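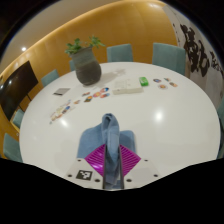 Section 4. Recording table tasks with the hand-held gripper

This section is for housekeeping and meeting-room staff who record cleaning and tidying work with the Clarkent hand gripper. The recordings are used to teach the Rathore service arm the same tasks. Read Section 3 (Charging and storage) first.

4.1 Before you start

1. Sign the gripper out at the Plumstead desk and write down the unit number.
2. Check that the ribbed fingers are seated and that the marker on the plate is clean. Wipe it with a dry tissue only.
3. Open and close the fingers fully 8 times. If they stick, return the unit.
4. Fold the cloth and set it flat on the table, within easy reach.

Note: Leave the table items where the last users left them. The arm has to learn to work around vases, boxes and small loose pieces.

4.2 Picking up and wiping

1. Press Record and wait for the tone.
2. Lower the open fingers over the cloth until the tips are just above the tabletop.
3. Close slowly so that a fold of cloth rises between the gripping strips.
4. Wipe toward yourself in straight passes. Keep your free hand off the table.
5. Lay the cloth down, open the fingers and lift straight up.
6. Press Record again to stop.

A recording should run no longer than 70 seconds. Start a new one for each table.

CAUTION: Do not pull the cloth under a vase or other heavy item. Move the item by hand before you record, or wipe around it.

CAUTION: Stop if your wrist or thumb hurts. The limit is 30 recordings per person per shift.

4.3 What changes on your shift

Recording time is paid working time and is entered under code 1286. It replaces the second room check, which moves to the evening team beginning in October.

Once the arm is in service, it will wipe tables between meetings. Staff will still clear cups, handle plants and breakables, and sign off the room. Borkent has agreed that recordings will not be used to measure how fast anyone works. Voices are removed before files leave the building.

Anyone may decline to record and stay on regular duties. Tell Harsh Yadav before the shift list is made up.

4.4 Faults

No tone on Record: battery low. Swap the unit.
Cloth slips out: close the fingers again on a thicker fold.
Fingers do not open: switch off and take the unit to Omprakash Sengar. Do not pry them apart.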